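Koyama Street recycling point: progress report to Mellus
October 26, 2022
Prepared by Hideaki Hayashi, Okanwood

1. Work in the period
The sorting bench was fitted and the old mixed bin taken out. Drinks cans now have their own line, separate from food tins and foil. Staff training is complete except for the evening shift.

2. Spending
Of the 2000 pounds released for equipment, the bench and bins have been paid for in full. The balance is held for signs. Romeck has quoted for a second set of 50 litre crates; no order has been placed.

3. Sorting rules
Cans are accepted whole or crushed. Whole cans are preferred at the bench, as the barcode and recycling mark can be checked before the can goes into the crate. Cans with liquid in them are emptied at the sink first. Pull tabs stay on.

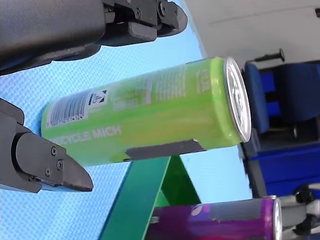

Labels differ in where the recycling mark is printed, and new sorters lose time turning each can to find it. A wall chart of common positions is being drawn up and will be in use by December.

4. Outstanding
Evening shift training. Signs for the yard entrance. A decision from Mellus on the second set of crates is requested before the next payment.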